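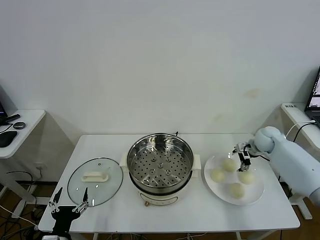
¿Qué se está construyendo en el taller compartido Mostenier? Un robot de dos brazos pensado para tareas de cocina sencillas, montado por aficionados en sus ratos libres.

El proyecto se llama Takus y lo dirige Doina Vasić, que lo empezó en su casa y lo trasladó al taller en diciembre. Cada brazo termina en una pinza negra; la derecha tiene dos dedos paralelos. El ejercicio actual consiste en pasar panecillos al vapor de un plato blanco a la cesta perforada de una vaporera eléctrica, con la tapa de cristal apartada sobre la mesa.

Según Vasić, en la última tanda el robot completó 61 traslados sin aplastar ningún panecillo. Lo que más falla es el agarre cuando las piezas están muy juntas. «Con cuatro en el plato se apaña. Con más, empuja la de al lado», explica.

La carcasa del brazo derecho, de un azul grisáceo claro, se imprimió en el propio taller. Faltan por hacer tres piezas de la muñeca izquierda y ordenar el cableado.

El grupo trabaja a partir de las 18:30 en el local de la calle Riquelme. Quien quiera participar puede preguntar allí por Takus.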